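Two-Arm Table Bench: Frequently Asked Questions

Last touched in August. Questions come from the Gomwood shared workshop message board and from people who lean over the bench while I'm trying to concentrate.

What is this thing?

A pair of small robot arms mounted side by side along one edge of a table, taught to move household objects onto a plate and off again. I named the project Tistel before I had any idea how much of my year it would eat. It lives at Gomwood, in the corner by the drill press, and goes home with me when the corner is double-booked.

Why two arms?

One arm was going well, so naturally I bought another. The respectable answer is that two arms can split a table between them, and things that are a long stretch for one are easy for the other. The less respectable answer is that they share a reach zone in the middle, and I wanted to find out how often they would hit each other. Often, at first. Now there's a rule in the software that only one gripper may own the air over the plate at a time.

What do you have it pick up?

Whatever is cheap, light and hard to break. The regulars are a puzzle cube, a water bottle, a disposable cup and a marker. The plate is the target. The cube is the 2x2 kind – small enough for the fingers and no use to me otherwise, having never solved one.

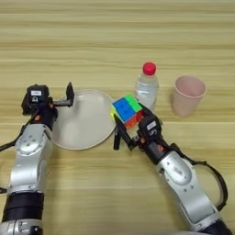 The bottle is the one I'd drop from the list if I had any sense. Clear plastic is miserable for depth sensing, and a bottle with water in it has opinions about where its weight should be. Start with the cube. Add the bottle when you're feeling too pleased with yourself.

Did you build the arms from scratch?

No. They came secondhand through Prarnach, a surplus dealer that sells by the pallet and describes by the adjective. "Lightly exercised" meant two stripped screws and a joint that clicked. I replaced both screws and have made my peace with the click.

What about the cameras?

Each gripper carries its own, and another looks at the table from above. The overhead view decides where to go. The gripper views handle the last few inches, where the overhead one mostly sees gripper.

How do you teach it a new task?

By hand, over and over. I steer the arms through the move, save the run, shift the objects a little and do it again. The first version that worked at all came after 31 saved runs, plus some I deleted out of embarrassment.
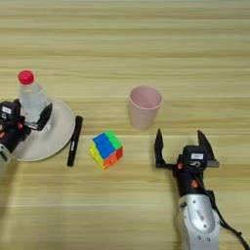 Bottle on the plate, with the marker, cube and cup still on the table.

Does it know what the objects are?

Not in any way that would impress you. It has learned that certain blobs of color go in certain places. Swap in a different cup and it may carry on fine, or it may reach confidently for the spot where the old one used to be.

How do you keep the cables from snagging?

Leave more slack than looks tidy, then move each wrist through its full range with the power off and watch the loop. My first routing was very neat and lasted until the first big wrist turn.

Does the table matter?

More than I wanted it to. A wobbly table ruins everything downstream, so bolt the bases to something heavy. Strong wood grain hasn't bothered the cameras, but glare has. I keep the window blind down after 3 p.m.

Can I use your code?

Yes, under the Meireles folder on the Gomwood shared drive. The comments are candid. Please read the file called STOP FIRST before powering anything, and keep a hand near the cutoff switch.

Will it do my dishes?

It can put an object on one plate, on a good day. Washing the plate is still my job.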